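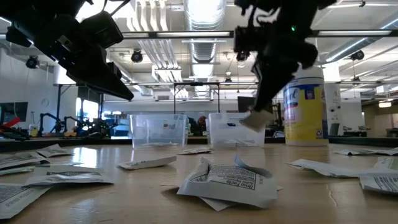
Robot arms take over packet sorting at Flesthorpe

August 23, 2019 – Jesance, a supplier of first aid kits, has moved part of its packet sorting in Flesthorpe to robot arms. The arms pick small packets from a wooden table and place them in plastic bins, a job that was done by hand until March.

Six people worked at the sorting tables before the change. According to the company, all of them have stayed. Three now check the filled bins and bring new stock, and the other three have moved to kit packing in the next room. 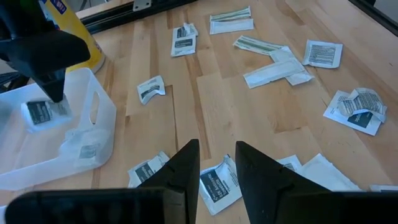
Less bending, more checking

Kacper Wróbel, who leads the shift, says that the work is easier for the back but asks for more attention. "Before, my hands knew the packet. Now I must look at what the arm did and decide if it is right," he said. Antiseptic towelettes are among the items handled, and their thin wrappers fold easily, so a crumpled packet is still a difficult case for the gripper.

Staff received 30 hours of paid training. Some of them had asked for more time, and a second course is planned together with Suksawat, the firm that installed the system. Pay has not changed – the workers want to discuss this again when the trial period is finished.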